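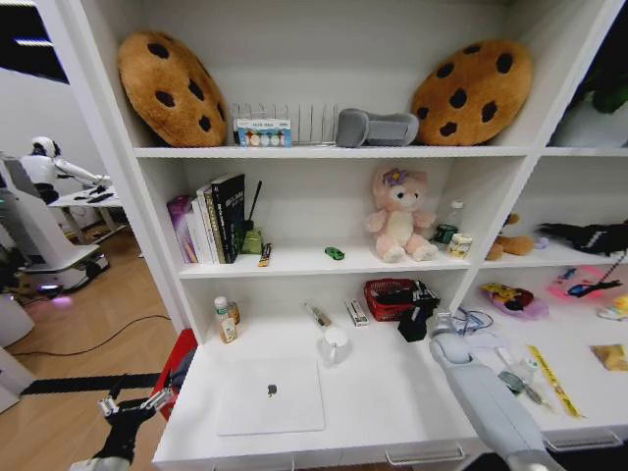

Est-ce qu'un robot sait ranger une chambre tout seul ?

Ça dépend de ce qu'on appelle « ranger » et de ce qu'on appelle « tout seul ». Les chercheurs ont de bons résultats à montrer, mais il faut les lire de près avant d'applaudir.

Regarde l'étagère blanche. Il y a des coussins en forme de cookie, un ours rose avec une fleur sur la tête, une petite voiture verte, des livres, une tasse. Toi, tu sais tout de suite que l'ours est mou et que la tasse peut se casser. Un robot, lui, doit l'apprendre.

Comment apprend-il ?

La méthode s'appelle l'apprentissage par imitation. Une personne guide les bras du robot et lui fait attraper un objet, puis le poser ailleurs. Pendant ce temps, l'ordinateur enregistre les images et les mouvements. On appelle ça une démonstration. Ensuite, un programme compare toutes les démonstrations et cherche quel geste va avec quelle image.

L'équipe du projet Cirnura a enregistré 1 126 démonstrations. Elle en a jeté dix, parce que les images et les mouvements étaient décalés. Il en restait 1 116. Imagine qu'on te montre 1 116 fois comment poser une peluche sur une étagère... Tu aurais demandé à faire autre chose bien avant.

Et le résultat ?

Après l'apprentissage, le robot a passé 322 essais. L'équipe annonce qu'il a réussi « la plupart du temps ». Bon. Mais quand quelqu'un te dit ça, pose-lui trois questions.

Les objets étaient-ils nouveaux ? Dans 126 essais seulement, le robot devait prendre un objet absent des démonstrations. Pour les autres, il l'avait déjà rencontré. C'est un peu comme une dictée dont on connaît déjà presque tous les mots.

Que veut dire « réussi » ? Ici, un essai comptait si l'objet finissait sur la bonne étagère. Une peluche posée la tête en bas, c'était réussi aussi. Essaie avec tes parents, pour voir.

Combien de temps a-t-il mis ? Le compte rendu ne le dit pas, et c'est dommage. Un robot qui met toute la matinée à ranger trois livres n'aide pas beaucoup.

Norbert Dobos, qui a relu les essais, reste prudent lui aussi. « On sait que ça marche sur cette étagère. Sur la tienne, je n'en sais rien », dit-il. Une autre équipe, à Bedska, doit refaire l'expérience avec un meuble différent. C'est très utile - un résultat qu'on n'obtient qu'une fois, dans une seule pièce, ne prouve pas grand-chose.

Alors, faut-il y croire ? Un peu. Attraper un objet mou puis un objet dur avec la même pince, c'est vraiment difficile, et les progrès existent. Mais entre « il a posé l'objet au bon endroit » et « il sait ranger une chambre », il y a encore beaucoup de chaussettes sous le lit.

Le mot à retenir

Démonstration : un geste complet, montré au robot et enregistré pour qu'il s'en serve comme modèle.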